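Nanstead Community Help > Food and Kitchen > Storage

Chips going soft two days after opening

Tegan Bolger
Posted in June

We moved to Nanstead in the spring and I can't keep chips or crackers crisp in this house. I open a bag, roll the top down, put a clip on it, and by the second day they bend before they break. The pantry is an inside closet that shares a wall with the bathroom. I put a humidity gauge in there and it reads 70 percent most mornings. I have tried the refrigerator, which didn't help much. Is there a way to store them that works, or do I need to do something about the closet? I would like to avoid buying a lot of containers. Also, can soft chips be saved or should I throw them out?

burkel_road
Member

The closet is your problem. At 70 percent any opened bag will take on moisture, and a clip on a rolled top leaves gaps at both corners. Fold the two corners in first to make a point, then roll down tight and clip in the middle. Press the air out as you go.

Better still, move snacks out of that closet. A shelf in a hallway or a bedroom is fine if it stays out of the sun. Keep them off the top of the refrigerator, where it gets warm. Buy small bags if it's only one or two people eating them.

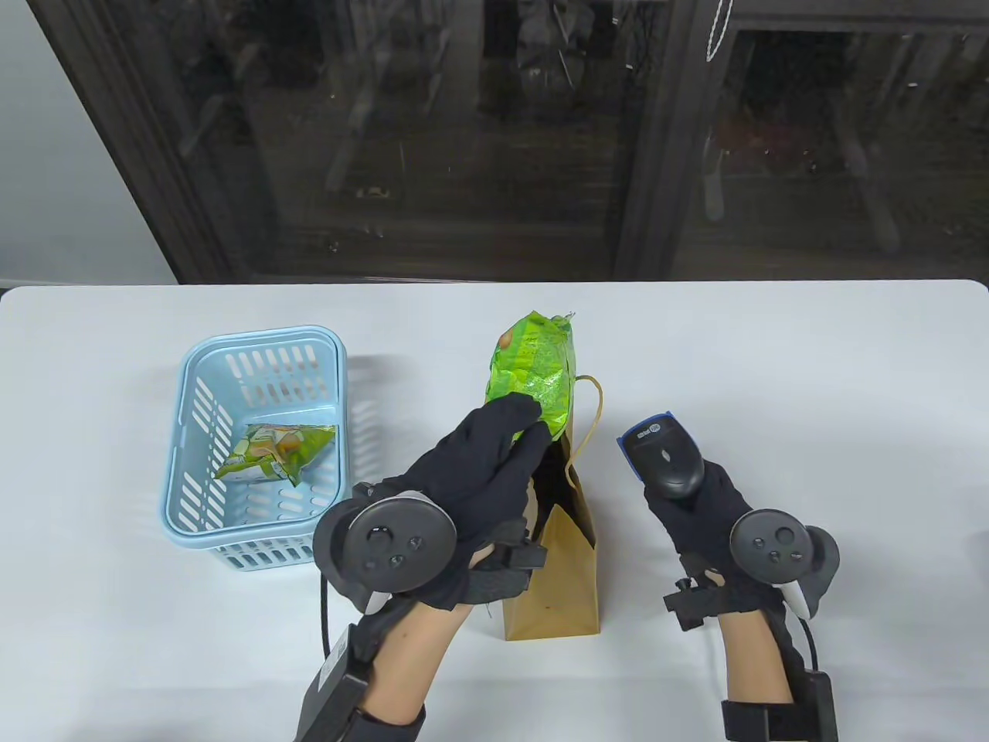 Nanstead Household Notes, Issue 24

I wrote up the longer version for the newsletter, but the main points are above. For crackers and cereal I use a jar with a rubber seal. Wash it the day before so it's fully dry inside. A little rice tied in a coffee filter at the bottom will help some, but change it every month or it stops doing anything.

For the wall, check whether the bathroom fan vents outside. Ours on Burkel Road was just blowing into the ceiling space. Run it for a while after showers and leave the closet door open a few inches. If the gauge doesn't drop after a week of that, look for a slow leak.

nudon_pete
New member

just eat them faster

Tautahi Lane
Member

You can save the soft ones if they still smell right. Spread them on a baking sheet in one layer, 250 degrees for five minutes, and let them cool all the way before you taste one. They will seem soft when they come out. If they smell like old paint or crayons the oil has turned and heat won't fix it, so throw those out.

I agree about the fan. I don't agree about the rice, I never noticed any difference.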